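Zweite Greifzelle: neu kaufen oder gebraucht? Budgetfrage
Forum > Automatisierung in kleinen Betrieben > Anschaffung und Planung

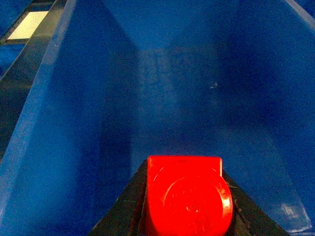
Rotes Teil zwischen den Greiferfingern, Blick in die blaue Kiste

plavon_peter schrieb:
Hallo zusammen, ich sitze gerade über der Planung fürs nächste Jahr und komme nicht weiter. Wir sortieren Kunststoffteile aus Kisten (siehe Foto, so sieht die Handkamera das) und ich soll bis Ende des Monats eine Zahl für eine zweite Zelle abgeben. Angebot 1 ist von Bridley, komplett neu, Arm, Greifer, Kamera, Inbetriebnahme. Angebot 2 ist eine gebrauchte Zelle von Cao, deutlich billiger, aber ohne Kamera und mit nur 2 Monaten Gewährleistung. Dazu kommen in beiden Fällen Ersatzfinger, da will der Lieferant 700 Euro pro Satz, was ich ziemlich happig finde. Wie plant ihr sowas? Eigener Posten oder alles unter Verschleiß?

Hòa Đào schrieb:
Eigener Posten, unbedingt! Ich hab das drei Jahre lang unter "Sonstiges" laufen lassen und jedes Mal im Juli war der Topf leer, weil irgendwer noch Schläuche und Saugnäpfe daraus bezahlt hat. Bei deinem Bild sieht man ja auch leichte Kratzer und Schleifspuren am linken Finger. Schlimm ist das nicht, damit würde ich noch lange weiterfahren, aber einen Satz würde ich mir trotzdem ins Regal legen. Wie lang ist denn die Lieferzeit?

plavon_peter schrieb:
9 Wochen, sagen sie. Letztes Mal waren es mehr.

kistenschieber schrieb:
Dann halt zwei Sätze. Oder drucken! Wir drucken unsere Finger seit Ewigkeiten selber und kleben eine Gummiauflage drauf, kostet fast nix. 700 Euro für zwei Stückchen Material zahl ich aus Prinzip nicht.

Đạt Huỳnh schrieb:
Muss da mal widersprechen. Gedruckt haben wir auch, und bei glatten, runden Teilen war das ein einziges Gefummel. Nach jedem Wechsel saß die Auflage ein bisschen anders und ich durfte neu einmessen. Rechne mal die Stunden dazu, dann ist der Originalsatz plötzlich gar nicht mehr so teuer. Zum eigentlichen Thema: Nimm Bridley, wenn du das Geld irgendwie zusammenkriegst. Eine gebrauchte Zelle ohne Kamera ist für Griff-in-die-Kiste nur die halbe Zelle, und die andere Hälfte kommt dann als Nachtrag. Frag mich, woher ich das weiß :-)

kistenschieber schrieb:
Stunden rechnen kann man sich auch alles schön. Bei uns dauert der Wechsel eine Kaffeepause. Und gebraucht würde ich nicht so schnell abschreiben, unsere beiden Arme stammen aus einer Auflösung bei Daralstead und laufen einwandfrei.

Hòa Đào schrieb:
Ihr habt beide euer Lieblingsthema gefunden, schön :-) Peter, noch was anderes: Hast du Licht im Budget? Bei dir auf dem Foto glänzt es rechts unten an der Kistenwand ziemlich weiß, und das rote Teil hat auch so eine helle Kante. Wir haben damals erst die Kamera getauscht (teuer!) und dann gemerkt, dass eine ordentliche diffuse Leuchte gereicht hätte. Ich würde auch gleich andere Kisten anfragen, in matt. 60 Stück hab ich für unsere Linie bestellt und die waren im Vergleich zum Rest ein Klacks.

plavon_peter schrieb:
Licht hatte ich gar nicht drin, danke! Kisten tauschen wird schwierig, die laufen bei uns durchs ganze Haus und die Logistik bringt mich um. Aber Leuchte schreib ich auf.

Đạt Huỳnh schrieb:
Und die Schulung nicht vergessen. Steht bei solchen Angeboten gern als "optional" ganz hinten.

plavon_peter schrieb:
Stand auf der letzten Seite, ja. So, Zwischenstand vom 2. Oktober: Ich reiche Bridley ein, mit zwei Sätzen Finger als eigenem Posten, Leuchte und Schulung. Cao kommt als Alternative in den Anhang, dann kann der Chef selber vergleichen. Das mit dem Drucken probier ich nebenher an der alten Zelle. @kistenschieber, welches Material nehmt ihr da?

kistenschieber schrieb:
PETG, und für die Auflage eine Silikonmatte, zugeschnitten mit dem Teppichmesser. Schick dir die Datei per PN, die Bohrungen musst du aber an deinen Greifer anpassen.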